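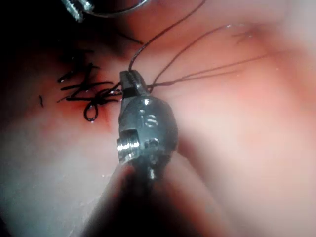
Item 3: instrument tip at the suture knots, jaws closed on the thread.

Jesdale Robotics Users' Group
Minutes of the October meeting, held in the small seminar room at 4 pm, the large one having been promised to a choir

1. Apologies and previous minutes
Apologies were received from Ustport, whose train was on time but going elsewhere. The minutes of the last meeting were agreed after "calibrated" was changed to "looked at" in item 5.

2. State of the suturing cell
The left arm is in service. The right arm is in service, with opinions. It drifts at the wrist when held still under load and does it more after lunch. The workshop has checked the cable tension twice and found it within the Ginonard handbook's limits both times. The meeting noted that the handbook's limits are generous.

The instrument log now stands at 1160 entries, of which 26 read "fine" and give no initials. Users are asked to write what they did and sign it.

3. Needle drivers
There was a long discussion on thread catching at the wrist. Suture finds its way round the pins and screw ends on the tip, and people then pull. Pulling was agreed to be a mistake. The procedure is to open the jaws, back off along the line of the shaft and let the loop fall slack before trying anything clever.
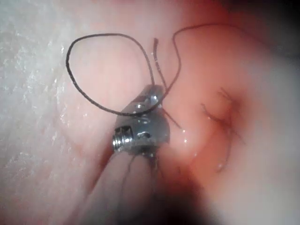
A proposal to file down the protruding screw was heard with patience and refused. The screw holds the thing together. The workshop will instead try a shorter one on a single instrument and report on whether it stays in.

Jaw serrations are to be brushed out after every session with the soft brush on the hook. The stiff brush has been put away, and the meeting does not wish to know who keeps finding it.

4. Changing instruments
The cell still refuses an instrument about one time in seven. Cleaning the contacts on the carriage helps. Switching the whole cell off and on also helps, but loses the home position and takes 25 minutes to put right, most of it spent waiting for a green light. Contacts first, please. 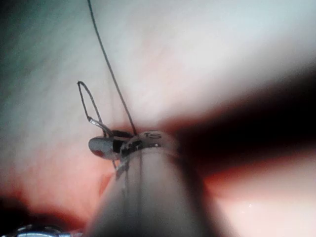 It was agreed that both wrists should be run through their full travel, unloaded, before any thread goes near them. Chávez, our suppliers of drive cables, recommend this too, in a leaflet found behind the radiator.

The collar joint is to be wiped and inspected at the end of the day. Anyone who finds play in it should tag the instrument and leave it in the red tray. Putting it back in the rack for the next user was described as "unfriendly".

5. Spares
Two drive cables are on order from Chávez. Ginonard have offered a refurbished wrist at a price that caused a short silence. The offer was declined, then deferred, then left on the table for the next meeting.

6. Any other business
The footswitch squeaks. Oil was suggested. It was pointed out that oil had been suggested in the spring, and the action was carried forward.

Actions
Workshop: fit the shorter screw to one instrument; recheck the right wrist in the afternoon, when it misbehaves.
All users: sign the log, use the soft brush.
Ustport: confirm whether they still have our torque driver.

The meeting closed at 5.40 pm, when the choir began.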